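Prolo Users Board > Cells and Safety > Wrist camera checks before a run, does anyone do them?

ytanabe
Our plant in Ponutside is adopting the Chowdary good practice sheet in May. Item 5 says the operator must "confirm wrist camera view" before each run and tick a box. No word on what confirming means. I went through 731 signed sheets from the old version and every box is ticked. I don't believe it.

wudis_fan
We've used that sheet for two years with no trouble. You look at the screen, you tick. Grown adults can tell a good view from a bad one.

ytanabe
Can they? Pulled this out of the logs last night. The box was ticked for that run too.
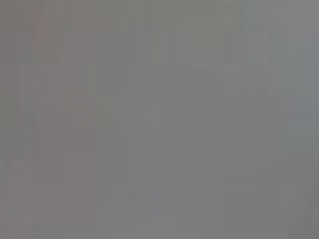

A tick box records that somebody had a pen. If the rule gave a pass mark, say a printed target that has to be readable at 200 mm, I could audit it. As written I can't, and neither can the people who wrote it.

S. Kartha
Careful. One still doesn't tell you what the view was when the operator looked. I agree the wording is weak, but you can't hang the sheet on a single grab.

ytanabe
Fair, I don't have the time of the tick. Which is another hole in the sheet, if you ask me.

gantry_lou
A target sounds great until you have 400 starts a week and a line lead breathing down your neck. They'll tape the target to the bench and tick the box anyway.

S. Kartha
So let the controller do it. Sharpness score on the target, no start below the limit, score saved with the run.

wudis_fan
And who picks the limit? You've moved the guess from the operator to whoever sets the number.

ytanabe
At least it would be written down. Has anyone here had a Prolo controller refuse a start on a focus score? I'd like to see the settings before I argue for it.

gantry_lou
We tried it on one cell. I'll dig out the config after 3 pm.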